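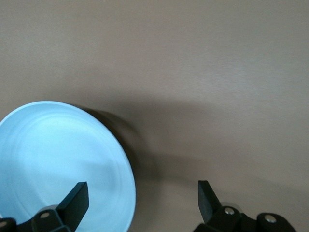
Subject: Re: [briltotstead-growers] Sowing depth for leeks in trays
Date: June 25, 2026

On the growers' list, a member wrote:

> I sowed two trays of leeks in January, same packet, same compost.
> One was covered with a good finger's depth and the other with
> barely a dusting. The shallow tray came up first but half of it
> fell over. The deep one was slow and patchy. Is there a depth
> that people agree on? Also, has anyone tried the Korkance
> seed this year? The packet says 200 seeds and I want to know
> whether it is worth the money.

I can answer most of this.

For leeks I cover with about the thickness of a pencil and firm it down with a flat bit of board. The firming matters more than the depth in my experience. When seedlings fall over in a tray it is often that the compost was too fluffy and the roots had nothing to hold, or else it was damping off. If the stems had gone thin and brown at the bottom it was damping off, and next time you should water from underneath and take the lid off as soon as they show.

Slow and patchy in January does not surprise me. Leeks will come up in the cold but they take their time about it. I don't sow mine until the greenhouse has stopped freezing at night, and they catch up.

On the seed, I have grown Korkance for two seasons. Germination was good both times. The plants are shorter in the shank than Clotura, which I grew before, but they stood the winter better on our clay. From one packet I planted out over 40 and gave the rest away, so I have no complaint about the price. If you want long white shanks for the show bench I would stay with Clotura.

One more thing on planting out, as you will be doing that now if you haven't already. I make the holes with an old spade handle, drop one plant in each and fill the hole with water. I do not push any soil back in. It washes down over the following weeks. Trimming the roots makes them easier to drop in but I have stopped trimming the leaves — I never saw any benefit from it.

Has anyone had leek moth yet? I put the mesh on early this year and have seen nothing so far, but the plots at the bottom end usually get it before we do. If it has turned up down there I would like to know.

Plot holder, top end
Briltotstead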